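September
By the Laltard Newsletter desk

We use cookies to remember your settings. Manage preferences.

How one team decides a home robot is ready to leave the simulator

The acceptance rules for the Cudora household robot fit on 10 pages. The engineer who keeps them at Jandari would like them to be shorter.

"People read the first two pages," the engineer told us. "So the stop rules go on page one."

Every change to the robot's software has to pass a set of runs in simulated rooms before it goes near a real one. The current set has 1487 runs. We sat in on a morning of them and asked how the rules came to be written down.

"We had rules before, but they were in people's heads," the engineer said. "Two of us would look at the same run and one would call it a pass. That was the week we started the document."

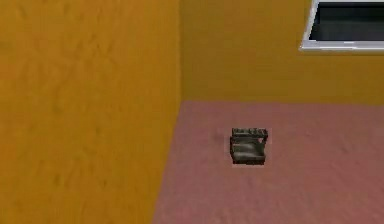
The rule that caused the most argument covers things the robot can't identify. It must keep 40 centimeters away and report what it found. It may not push the thing aside to clear a path, even if the path is the only one.

"Some of the team thought that was too strict," the engineer said. "A robot that stops for everything is no use to anyone. I agree with that. But I want it to learn to go around first, and we can loosen the number later with evidence."

Furniture has its own section. Chair legs are treated as fixed, and a laptop on a table is off limits unless the task names it. Room layouts come from Thakur, a shared library, and each one is locked once it has been used for a pass.

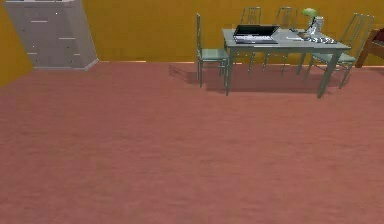 Jandari | Home Robotics Safety Team

Locking the layouts was a late addition. "Someone moved a table to make a run easier to debug and forgot to move it back," the engineer said. "Then we had 202 results we couldn't compare with anything. We threw them out and ran them again."

Asked what other groups should copy, the engineer named the log rule. Every failed run is kept with the software version and the layout version, and a failure can be closed only by a person who didn't write the code.

The team doesn't treat a full pass as permission to ship. It means the robot may start supervised trials — slow speed, one room, a person at the stop button.

Last updated: September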